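Notebook, Wednesday, December

Started late because the kettle in the back was being descaled, and I can't think about glaze before tea. I have at least got the Plistley batch out of the kiln and onto the shelf, and I'm happier with it than I expected to be after last month's grief. Fewer pinholes, and the feet are cleaner where I took the trouble to wax them properly (lesson learned, again, for the third winter running).

The question this week is still the Gatport clay. Adjoa Wumbei brought over 12 kilos of it in the fall and I have been slow to give it a fair try, partly out of loyalty to the old body and partly because it smelled like a pond when I opened the bag! It throws nicely though. It wants less water than you'd think, and it forgives a heavy hand at the rim. Drying is where it sulks. Two of the flat dishes lifted at one side overnight under a single layer of plastic, so I've gone back to double wrapping and turning them first thing in the morning.

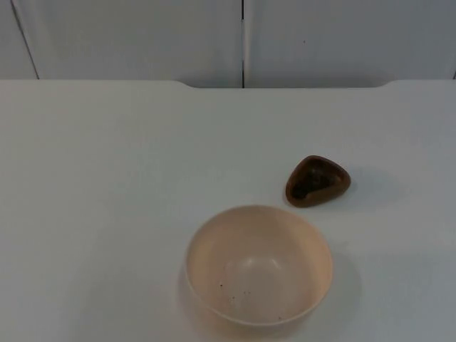 Cream bowl and the small dark brown piece, white table.

Bisque went up to 900 and I held it there while I ate my lunch. I'd like to try a slower climb at the start next time. Delali Mahama thinks I rush the early part, and she is usually right about kilns, so I've written SLOW on the tape on the lid in the big marker.

On to glaze. The Ríos recipe is number 304 in the green binder, not the blue one, and would whoever borrows the binder please put it back with the pages in order. I sieved it 2 times and it still had grit in the bottom of the bucket, so it goes through again tomorrow. The Plustisix additive does keep it from settling like concrete, but I find it makes the coat go on thicker than I mean it to, and I had to wipe back three tiles and start them over. 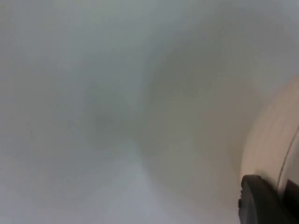
Pale gray, close up. Very soft.

Things I keep meaning to do: order cones, ask Adjoa whether there is any more of the Gatport before the road gets bad, find the good sponge. Also label the test tiles on the BACK this time, before firing, with the iron wash and not with pencil, which burned off and left me with a tray of mysteries.
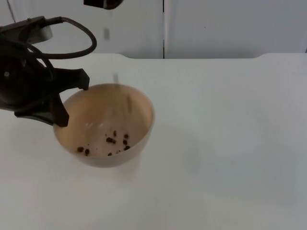

Round bowl on the table, cream to beige outside.

4:40 pm. Wrapped the dishes, double. Glaze bucket is lidded and by the sink. Delali has the kiln tomorrow morning, so the shelf needs clearing before she gets in.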